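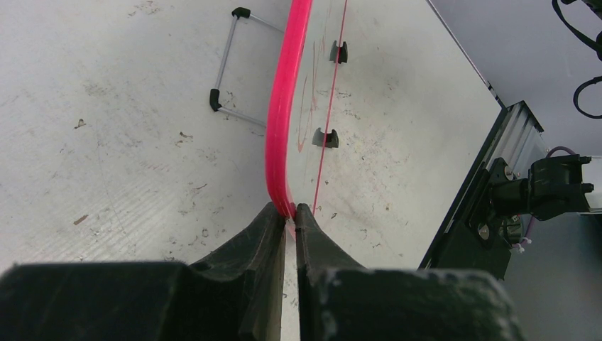
Brullis Adds Wall-Board Kits for Sorting Out Loose Tubing

FOR IMMEDIATE RELEASE

23/06/2020

CLATANCE - Brullis, the maker of clips and fittings for flexible tubing, today announced the Jellden board kit, a set of parts for planning and holding tube runs on a flat upright surface. The kit goes on sale this week through the Brullis website and at the Smits trade counter in Clatance.

The Jellden kit is meant for workshops, school labs, home brewers, aquarium keepers and anyone else who has to get soft tubing from one place to another without kinks. It contains a pale wipe-clean board, 100 small black clips, a red marker and a printed guide. Tubing is sold separately, by the length, in clear, blue and pink-red.

The method is simple. The user draws the route on the board with the marker, fixes the clips beside the line, and presses the tube into them one at a time. If the route is wrong, the line can be wiped off and drawn again before more clips go on. Marker left on the board for several days may need a second wipe with a damp cloth.

Each clip is U-shaped and open at the front, so a tube can be pressed in or lifted out without pulling its full length through. Clips are fixed with an adhesive pad or a single short screw. Both are in the box. Brullis recommends screws for any run that will be filled with liquid, as a full tube weighs a good deal more than an empty one.

Brullis developed the kit after a trial with customers of the Smits trade counter. A total of 337 people took home an early version and sent back comments. The most common complaint was that the first clips gripped too hard and left a mark on softer tubing. The opening has been widened and the inside edges rounded off. A second group of comments dealt with the guide, which many people found too long. It has been cut from 24 pages to seven.

Customers also asked for advice on spacing, and the new guide includes a page on it. On straight sections the clips can sit fairly far apart. Near a bend they should be closer, with one clip just before the curve and one just after. Tubing that has been stored on a coil will keep some of its bend, and the guide suggests laying it out flat overnight before fitting.

The kit replaces the older Brullis rail set, which held tubing in a fixed metal channel. The rail set will remain available until stocks run out, and spare rails can be ordered until the end of the year. Clips from the Jellden kit do not fit the old rails.

Brullis has made 3,398 kits for the first production run. Orders placed before the end of June will be sent without a delivery charge to addresses in the Clatance area. Orders from further away will be charged by weight - the board makes up most of it. Schools and colleges can order the clips and guide without the board if they already have a suitable surface. Painted metal, sealed wood and most hard plastics will work with the adhesive pads. Bare plaster and brick will not.

A larger board is planned for the fall, along with a wider clip for heavier tubing. Prices for those items have not been set.

Sample clips are on display at the Smits trade counter during normal opening hours, and customers may bring a short piece of their own tubing to check the fit. Staff can also cut tubing to length on request. Cut lengths cannot be returned.

About Brullis

Brullis makes clips, connectors and mounting boards for flexible tubing. Its products are used in small workshops, teaching labs and homes. The company is based in Clatance, where it runs a factory and a packing warehouse on the same site.

Media Contact

Brullis Press Office, Clatance
Product samples and copies of the Jellden guide are available to press on request.

###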